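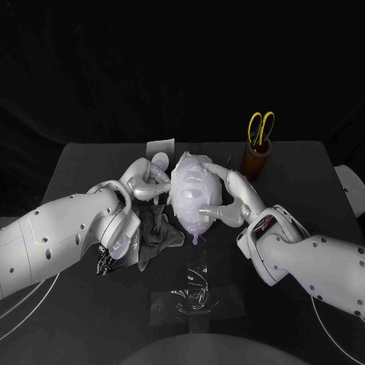

Swapping the bedroom curtains for cellular shades

The curtains in our bedroom came with the house. They were heavy, lined, and an inch too short, and I put up with them for 14 months. In September I took them down and ordered cellular shades from Jollport.

There are 2 windows in the room, both facing east. I wanted inside mount so the trim would show. The catch is depth. Our frames are old and not very deep, and the headrail sticks out a little past the trim. I can live with it.

Measure the width at the top, middle and bottom and use the smallest number. My left window was 28 inches at the top and a hair less at the sill, so I went with the sill. Razia Bukhari at the store told me not to subtract anything for clearance — the factory does that already.

Installation took an evening. The brackets were easy. The plaster was not, and I ended up patching one hole and starting over next to it. Wear glasses if you're drilling overhead.

We picked the room-darkening fabric in off-white. It still lets in a thin line of light down each side, mostly around 6 a.m. Side channels would fix that, but they cost extra and I haven't decided.

The old curtains are folded in the hall closet. I may hem them for the den.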